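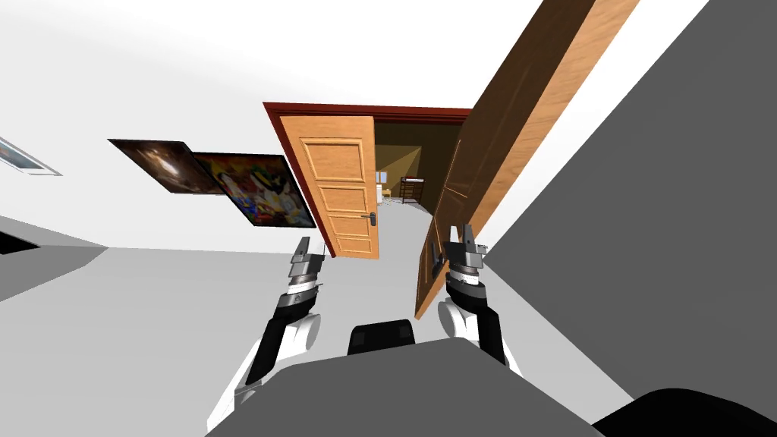

Render: Tayla Maihi / Riswood workshop notebook

Search this notebook... Go

January, 4.40 pm

Back from the Korkar rent march. Writing this up before Bautista's version sets hard.

He has 300 in his notes. I clicked everyone past the library steps on the hand counter and got 33 on the first pass, then 100 by the time the speeches began. I don't know where the other 200 were meant to be standing. Marlene stood at the far corner and thinks people joined from the side street after I stopped. Possible. I'd want to see her tally sheet, and she didn't keep one.

The flyer said the council "will be forced to respond". With what? The last three marches got a form letter each. Eduard argues the numbers don't matter so long as the tenants from the Trirkow blocks meet each other. Fair enough, but then we should say so in the write-up and stop leading with the crowd figure.

Interviews: 12 done, nine usable. Wind got into the other three. Question four ("do you feel heard?") is useless, everyone laughs at it. Drop it.

Police kept to the far side of the road the whole way. One speaker called it a siege. I wouldn't print that.

To do: ask Marlene about the corner. New foam for the mic. Bautista to show how he got his figure, on paper, before it goes in the bulletin.

Filed under: Streets & Protest, Housing, Field notes

3 comments

Bautista H.
I counted rows and multiplied. It's a normal method.

Emerson Tavares
Rows of what width though? They were walking two abreast by the bakery.

Marlene
Side street was real. I'll draw you a map.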